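**Lellilska desk, white**

A plain work desk for a home office or a shared room. The surface is light, the legs are white and slanted, and there's room underneath for a chair on wheels - mesh-backed ones fit fine.

Sold without the chair. Allow 3 working days for delivery in October.
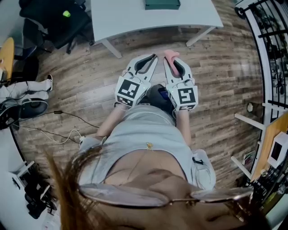 ## Sizes and care

- Width: 68 inches
- Stock code: Kulberg 400
- Wipe with a damp cloth, then dry
- Felt pads for plank floors are sold separately

Questions about assembly go to Édgar Cuadros at the Pudeo store.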